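Small fridge, door shelves — what do you keep in yours?
Drandis Home Forum > Kitchens and Utility > Fridges and Freezers
726 views, 3 replies

marblefloor_mum
25 Oct 2019
Hello all! We've finally got a little white fridge for the back kitchen, so that the drinks stop taking over the big one (those of you who followed my Luvico saga in July will know how long I've been threatening to do this). It's had a good wipe out and I'm at the stage of filling it, and I can't decide about the door. There's a shelf at the top and a deeper bin at the bottom, and I'd like water bottles down there where the children can reach them. My husband thinks everything heavy should go on the wire shelves and the door should be left for butter and odds and ends.
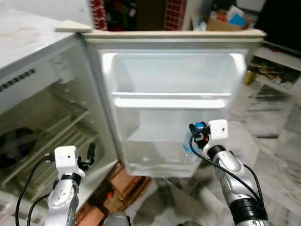

Reading time: 2 min

The bottle with the blue cap is the sort we buy, so that's what I've been going by for size. Both bits of the door are still bare, so I'm open to persuasion!

Tolentino_Tess
Oh, bottles in the bottom bin, every time. I've had mine like that for 17 years and the hinges are fine. Lovely terracotta step by the way, we had tiles very like it in our old house and I still miss them.

gotar_gardener
I'm with your husband, sorry! Ours was crammed with bottles and the bin cracked right along the front — and a replacement cost more than I'd like to say. Lay them flat on a wire shelf and they're just as easy to get at.

Tolentino_Tess
Well, crammed is crammed, though. She's talking about a few small bottles, and lying down mine always roll out and land on my foot.

marblefloor_mum
Thank you both, you've given us plenty to bicker over at teatime. I think I'll try 2 bottles in the door and the rest on the shelves, and put the butter up top to keep the peace. Does anyone know if those plastic bins can go in the dishwasher, or is it strictly the washing-up bowl?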